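Section 4. Setting up the folding table

Read all of section 4 before opening the leg bag. Takes 2 people. One person can do it on a flat floor but the top is heavy and it will tip on you at the halfway point.

Applies to the Bestar 2 top with folding legs. For the older Dokel frame see section 7, the leg brackets are different and the bolts do not swap over.

4.1 Before you start

Check the bag. 14 bolts, plus washers, one hex key, four rubber feet, two cross braces. Short on anything — stop and email parts before you build. Do not use hardware store bolts, the thread is close but not the same and it will strip the insert.

Clear floor space a bit bigger than the top. Blanket or flattened carton on the floor. Top goes face down on it.

Peel off the plastic film now. Much harder later, it gets caught under the brackets.

4.2 Legs

1. Top face down. Find the arrow molded near one short end. Arrow points to the end where leg set A goes.

2. Lay leg set A in its brackets. Hinge side toward the middle of the table.

3. Start all the bolts by hand. Two or three turns each. Do not tighten yet.

4. Same again for leg set B.

5. Now tighten. Go corner to corner, not down one side. Snug, then a quarter turn. No power drivers.

6. Fold both leg sets in and out a few times. Should move without scraping. If it scrapes, back the bolts off half a turn and push the bracket outward, then re-tighten.

CAUTION: Keep fingers out of the hinge. It closes fast and there is no guard on the inside edge.

4.3 Braces and feet

7. Open leg set A till the lock clicks. Pull on it. If it moves its not locked.

8. Hook the long end of the brace over the pin, then the short end. Spring clip goes on last.

9. Repeat for B.

10. Push the rubber feet on. A little dish soap helps. Wipe it off after or the feet walk on smooth floors.

11. Turn the table over. One person each end, lift clear of the floor, rotate, set down on all four feet at the same time. Do not roll it over on two legs. That bends the brace pins and bent pins are not covered.

4.4 Leveling

Each foot has a screw in it. Clockwise raises that corner. Start with the lowest corner and work up to the others.

Brick, tile and old boards will nearly always need some adjustment. On brick, move the table first so no foot lands on a joint, then level. Saves a lot of fiddling.

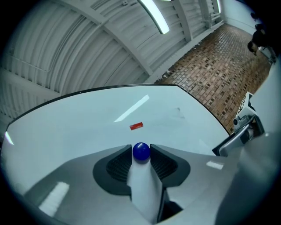
Fig. 4-3. White tabletop, brick-tiled floor behind.

Quick check for level: set a spirit level along the long side, then the short side, then across both diagonals. No level? A marble works ok. Put it in the middle, let go, see which way it heads. Raise that side. Repeat till it stays put.

Press down on each corner in turn. Any rock, go back to the screws. When it is stable, tighten the lock nut on each foot against the leg. People forget the lock nuts and then write in about wobble.

Note: re-check after the first few days of use. The rubber compresses a bit. Same again if you move it to another room.

4.5 Cleaning

Damp cloth, mild soap, dry it off. No bleach, no scouring pads, nothing with acetone. Ink comes off with rubbing alcohol if you get to it early. Hot pans leave a ring and the ring is permanant.

4.6 Folding and storage

12. Clear the top. Turn it over, same lift as step 11.

13. Clips off, braces off the pins, short end first. Braces go back in the bag, bag gets tied to leg set A.

14. Release the lock on B, fold in. Then A. Other way round and the legs catch on each other.

Store flat or on a long edge. Not on a short end. Not in an unheated shed over winter — the top can warp.

The hinges are rated for more than 1,000 folds. A drop of light oil on each every October or so.

Spare bolts, feet and clips: write to Feven Kumsa, parts desk, Kurkent. Give the number stamped under the top, next to the arrow. Frame damage goes to Siebe Vandenberghe at the same address, with the carton label if you still have it.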